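Section 4: Setting Up the Tabletop for Shared Meals

If you have come straight from Section 3, your table is wiped down, the leaves are locked, and you are probably wondering where everything is supposed to go. Take your time with this part. The Nola hosting plan looks like a lot of steps on the page, but once you have laid a table this way a couple of times your hands will remember it for you, and you can leave the booklet in the drawer.

The instructions below are for a casual table, the kind you would lay for a late breakfast or a bread-and-soup supper where people get up and down and help themselves. For a formal sit-down table, please turn to Section 6.

4.1 What to gather first

Before you unroll any paper, bring these things to a chair or a counter close by:

- One roll of brown kraft paper, wide enough to cover your tabletop
- One roll of colored paper tape (dark blue shows up nicely on the brown)
- A serving tray with a raised edge
- Plates, bowls, and utensils for the number of people you expect
- Cloth napkins, washed and pressed if you like them pressed
- A bottle rack, if you plan to serve wine or bottled juice
- Scissors and a soft dry cloth

We have also packed a Ukska tape guide in the box. It is the small folded card with the notch at one end, and it is easy to throw out with the wrapping by mistake.

4.2 Laying the paper

1. Stand at one short end of the table and let the paper hang over the edge by about the width of your hand.

2. Walk the roll slowly down to the other end. Smooth it with the dry cloth as you go, working from the middle out to the sides, and don't worry over small ripples. They usually settle once there is a little weight on them.

3. Cut the paper, leaving the same overhang at the far end.

4. Fold both overhangs under and tape them to the underside of the table. Try not to pull the paper drum-tight, or it may tear at the corners when somebody leans on it.

Note: If your table is oiled wood, let the oil cure fully before you cover it. Fresh oil will come up through kraft paper in dark patches, and the patches do not dry out.

Caution: Keep lit candles off a paper-covered table altogether. This includes candles in jars.

4.3 Marking the squares

The tape lines are what make this layout so pleasant to live with. Each square gives a dish a home, and when a dish goes to the kitchen for a refill, everyone can see where it should come back to. Children take to it right away, and so do guests who like to be useful but never know where to put things down.

1. Begin with one long line across the table. Set it a little toward the back, so that the tray can sit behind it and still be within reach.

2. Lay the lines that run front to back. The notch on the Ukska card gives you a straight start at the table edge.

3. Add the remaining cross lines until you have a grid. The squares do not have to match perfectly. Ours never have.

4. Run a thumbnail along every strip to press it down.

One roll of tape is 56 feet long, and that is plenty for a table seating six with a good piece left over for mistakes. If you are covering two tables pushed together, have a second roll on hand.

4.4 Placing the tray, the rack, and the rest

Now for the part most people enjoy. The general idea is to dress the outside of the table first and keep the middle squares open for as long as you can, because the middle is where the hot dishes will land and you will be glad of the room when you come in with both hands full.

1. Set the tray at the top of the table, just behind the long tape line. Any tray with a raised edge will do, and a cheerful one is welcome at a casual meal.

2. Put one plate on the tray for bread. Slices can overlap, so there is no need to hunt for a bigger plate.
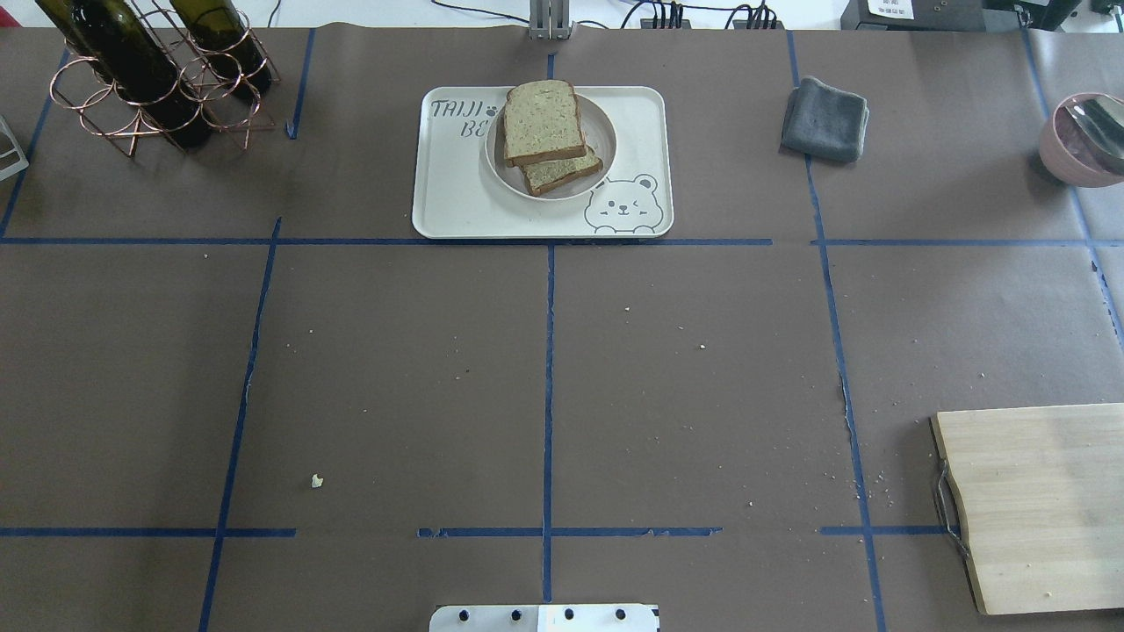 3. Stand the bottle rack in an upper corner, well away from the side where people will be reaching across. Load the lower loops before the upper ones, and check that the rack sits flat before you let go of it.

4. Fold the napkins into squares and stack them in a space of their own beside the tray. A folded stack takes up much less room than a fan or a ring, and it can be picked up in one go if something spills.

5. Keep bowls and utensils toward the side. If you are short of space, a utensil may rest in a bowl with its handle against the rim until it is needed.

6. Step back to the end of the table and have a look. If you would have to reach over a bottle to get to the bread, trade a few things around now, while nothing is hot.

Caution: Do not load the rack with bottles that have already been opened. A bottle lying at an angle can leak even with its cork pushed back in.

Note: The Skirach bottle rack, sold separately, has been tested to 12 pounds. For other racks, please follow the maker's own limit.

4.5 Bringing out the food

Hot dishes go in the center squares, each on its own trivet. Cold dishes can sit straight on the paper, though a bowl of anything with ice under it will leave a ring, and you may want a saucer beneath. Put out half of the bread to begin with and keep the other half wrapped in the kitchen. Sliced whole-grain bread goes dry at the edges faster than you would think in a warm room, particularly in August.

If you like, write the name of each dish on the kraft paper in soft pencil, just below its square. Please don't use felt markers. They bleed through, and we have had more than one sad letter on the subject.

4.6 Clearing and taking up the paper

1. Clear the middle squares first and work outward. Leave the tray until last, as you can use it to carry the small things.

2. Empty the bottle rack before you lift it. It is tempting to carry it loaded, and it is a poor idea.

3. Shake the crumbs toward the center, free the taped ends, and roll the paper up from one short end to the other with the crumbs inside.

4. Wipe the bare tabletop with a damp cloth and dry it well.

If the paper is still clean, you can leave it down for the next meal. Ours has stayed on for nearly a week with only a strip of tape replaced here and there.

4.7 If something goes wrong

The tape lifts at the ends. The paper was probably dusty or a little damp. Cut away the loose end, wipe the spot with the dry cloth, and lay a fresh piece so that it overlaps the old one by an inch.

The paper slides when dishes are moved. Check the tape on the underside first. A thin cotton cloth beneath the paper also helps on very smooth tables.

The rack rocks. Look for a ripple in the paper under one side. Take the bottles out, smooth the paper, and set the rack down again.

The tray sits over a tape line. Move it back if you have the room. If your table is narrow, leave out the long line at the back and let the tray have the whole strip to itself.

Replacement tape, paper rolls, and Ukska cards can be ordered with the slip at the back of this booklet. Section 5 covers washing and storing cloth napkins.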